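Chapter 4
Getting Cast: Auditions, Callbacks and the Long Wait
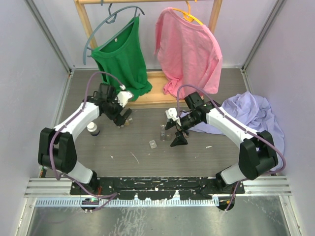
Maltham, October

My first audition lasted less time than it took me to find a parking spot. I'd learned a two-page speech, I'd practised it on my sister until she left the house to get away from me, and I got as far as the fourth line before a voice from behind the table said thank you. I thought she meant thank you, keep going. So I kept going. She said it again, a bit louder, and I finally picked up my bag and walked into a cupboard.

I tell that story to every class I teach, partly because it gets a laugh and partly because I ended up with the part. It was a tiny one (a nurse in a television drama called Kartha, two scenes, seven words) but it paid, and it taught me that what I felt in the room and what the people behind the table saw were completely different things.

The last chapter was about training: your voice, your body, learning lines without driving the neighbours mad. This one is about the part of the job that you'll do far more often than acting itself, and that's asking for work. When I went through my old diaries to write this book I found I'd gone up for 653 roles over my working life. I'll leave you to imagine how many I got. Some years it was three.

We'll start with how a role gets advertised in the first place, and who reads your letter when you answer. I asked Yakubu Ogunleye to help me with that section. He cast films for a living before he moved into producing, and he was very frank about the pile on his desk. He looks at the photo, then the last two credits, then whether you've spelled the title right. I'd love to say there's more to it!

Then we get to the audition itself. There's a long section on choosing a speech, which I've rewritten more often than any other bit of this book. My old advice was to pick something nobody else would do. I've gone off that. Ese Akpan, who played the mother in Flerine and has sat on both sides of the table, told me she'd much sooner hear a well-worn speech done simply than a strange one done to show off, and after sitting through a few days of student auditions with her I came round. You might not agree, and there's space at the end of the section to argue with both of us.

Self-tapes get their own section in this edition. They hardly came up when I wrote the first one, and now most of my students will send off a recording before they ever meet anybody. You don't need fancy gear. You do need a quiet room, light on your face and a friend who can read the other part without trying to win an award for it. My friend Tobi (that's Tobiloba Onuoha, you'll meet him properly in Chapter 7) once lost a job he really wanted after his reader did all the voices.

After that comes the callback, then the wait, then the yes or the no. I've been honest about the no. For a while I took every one of them home and chewed on it, and I was pretty awful company. What helped was a habit I picked up on tour: I write down one thing I did well and one thing I'd change, and then I cook dinner. It sounds small, and it took me years to stick to it.

Before you read on

Have a go at these on your own or with a partner. Keep your notes, as you'll need them for the exercise on callbacks.

Write down the last time you were judged in a room full of strangers. It doesn't have to be acting. A job interview or a driving test will do nicely.

Read any speech you know aloud, sitting down, to one person. Ask them what they remember of it an hour later.

Find a casting notice for a role you could play, and underline every word that tells you something about the character. Then underline the ones that tell you about the production.

Words to know

Sides: the few pages of script you're given to read from.

Callback: a second (or third, or seventh) audition for the same role.

Reader: the person who feeds you the other character's lines.

Cold read: acting from pages you've barely had a chance to look at.

4.1 Where the work is advertised

Let's begin with the notice board, which these days is mostly on your phone.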